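How to Keep a Reading Journal Past the Second Week

I've started eleven reading journals and finished one. The ten failures had better covers.

What you need: a cheap notebook of 80 pages or so, a pen you won't mind losing, and a book you're already reading. Don't pick an impressive one for the occasion. My first entry was on a Russian novel I left at page 60, and the notebook went down with it.

Step 1. Write the title, author and start date at the top of a fresh page. Skip page one of the notebook entirely. It makes you nervous.

Step 2. Stop at the end of a chapter and write 2 sentences. One says what happened. The other says what you think is coming, and with mysteries you should put a name down in ink. I accused the doctor four books running.

Step 3. Copy out a line only if you'd read it aloud to someone on a bus.

Step 4. When you quit a book, write the page number and the word "quit." No apology – the author won't see it.

Step 5. Leave the last three pages for an index. Title and page number will do. My friend Iona Matheson adds star ratings, then goes back and changes them, so her index is mostly correction fluid.

If you miss a month, turn the page and carry on with whatever you're reading now. 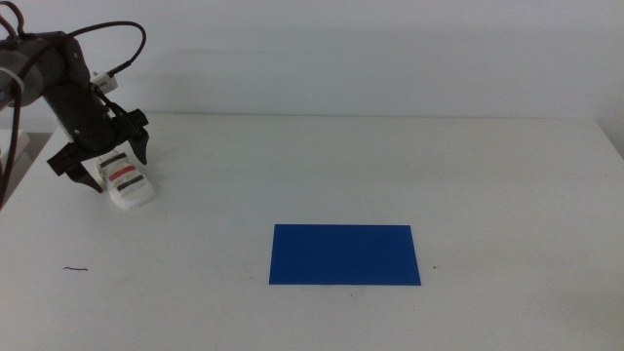
Rereads get a new page too, even if the old one has room. Put the earlier page number in the corner and don't look at it until you've finished.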